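In Praise of the Half-Bare Brick Wall

By Khurram Niazi

I have a soft spot for rooms that can't decide whether they are finished. Give me one stretch of rough old brick, white paint everywhere else, and a little yellow on the desk, and I'm happy for the afternoon!
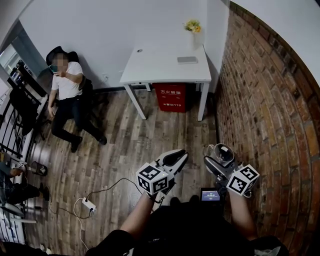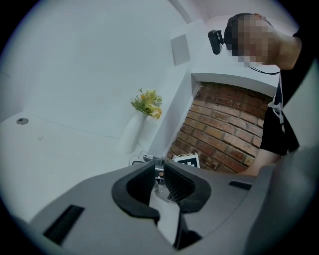
Red brick, white walls and a small vase of yellow flowers.

PRONDEDLEY, November

People have been telling me for years that exposed brick is over. My friends at Zamitz, who fit out small offices, say clients now ask for it to be covered up, and the last issue of the Brostar newsletter gave 2,309 words to the case for smooth plaster. I read every one of them and I still want the brick.

What I love is how much work one wall can do. A white room on its own can feel like a waiting room. Put mottled brown and orange next to it, with a few bricks nearly black, and the white wakes up. You start noticing the mortar. You notice that the courses wander a bit. And you can get away with very plain furniture after that, a white desk on thin white legs, a black chair with a tall back, a gray-brown plank floor, because the wall is already giving your eyes something to chew on.

The mistake is doing all four walls. I worked in a place like that on Baloch Street, brick on every side and black pipes overhead, and by four o'clock it felt like sitting inside an oven. One wall is plenty. Half a wall with a white ledge over it may be even better (I go back and forth on this).

Then there are the flowers, and here I'll lose some of you. I am completely in favor of artificial flowers on a work desk. Yes, real ones smell better. But real ones on a shared desk belong to everyone and get watered by no one, and I would take green leaves and yellow blossoms that hold their color in November over a jar of brown stems. Keep the bunch small and the vase slim. My rule is that if you have to lean around it to talk to someone, it's too big.

I also like a room that leaves its practical side on show. A red fire extinguisher box under a white desk looks terrific to me, and it should be easy to spot anyway. The same goes for a mesh wastebasket. Cables I'm less fond of, though I have about 40 feet of them across my own floor, so I'll keep quiet.

If you have brick under your plaster, chip off a patch behind the door and take a look before you buy another can of paint. You might find something crumbly and have to patch it up again. You might also find a wall you want to sit next to all winter, and I'd love to hear about it if you do.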